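Ticket: head camera comparison, Worby vs Clegg, exposure drops when looking down
Status: open
Component: camera / controller

Hi all, me again! I'm still trying to decide which head camera we pair with the new gripper on the Nandunholm arm, and I've hit something odd with the Worby. Whenever the view tips down toward something bright, the rest of it goes almost black for a moment and the object detector loses whatever was in the corners. The Clegg does it too, but it comes back faster (at least in my hands).

Our test task is the tissue and cup one, because small white crumpled things are what the gripper keeps fumbling. I want good reference views of a tissue and a cup held close together, over different backgrounds.
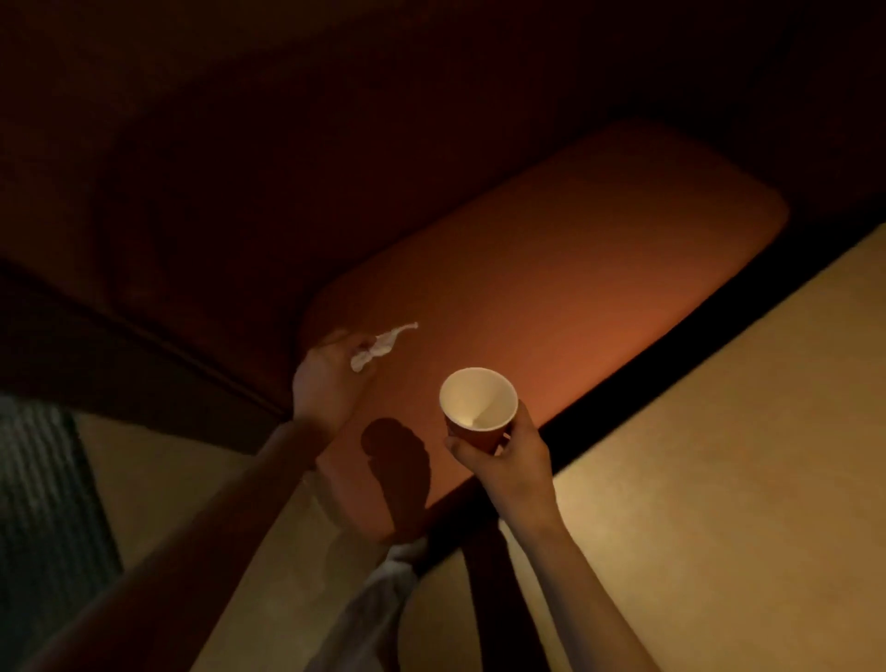

First thing I tried was locking exposure in the Semico controller. That helped with the flicker, but then anything over dark upholstery was too dim to be any use, so I went back to auto and set the metering to center only. Better! Over 1,000 frames on the Worby the detector dropped the tissue 70 times, and I'd been seeing a lot more than that before.

Second thing: firmware. I rolled the controller back one version and saw no change at all, so I put it back. I also swapped the cable, tried the other port, and turned off the noise filter (please don't do that, it looks awful and the cup rim starts to crawl).

Then I moved on to wood floor and daylight, same tissue and cup routine.

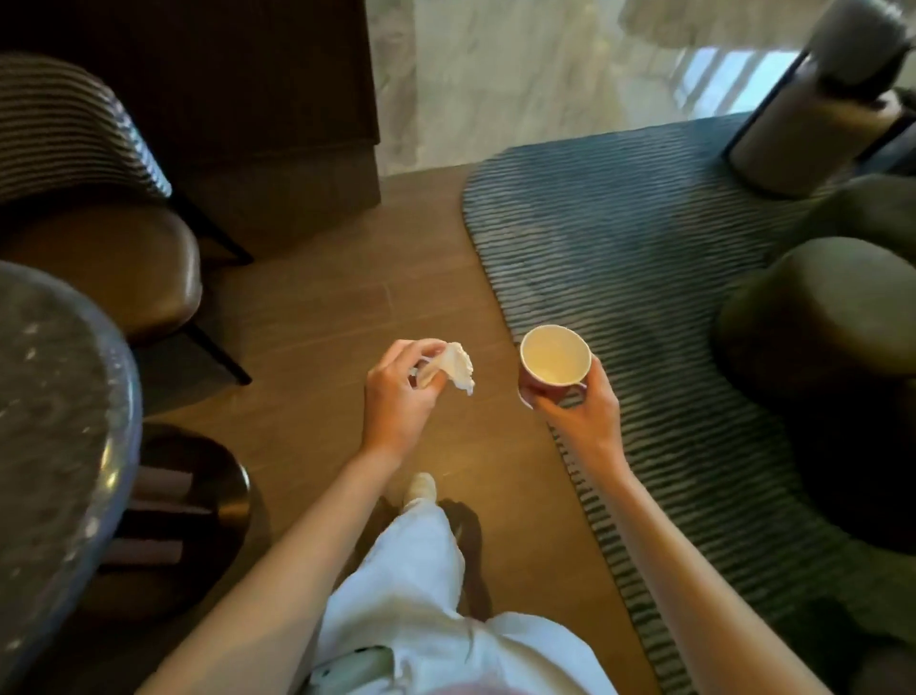 I ran this part 5 times per camera with the center metering still on. The Worby got through four without losing the cup. The Clegg got through all of them, but its colors drift warm and I had to redo the white balance by hand between runs – kind of a pain when you're only trying to compare grips.

So, questions for whoever owns the controller side. Can the metering area follow the gripper target instead of sitting in the middle? And is there a way to save white balance per camera? Mine resets on every restart.

I'll leave the Worby on for now and attach logs from both once they finish copying. Leaving this open until February in case the next controller build changes anything.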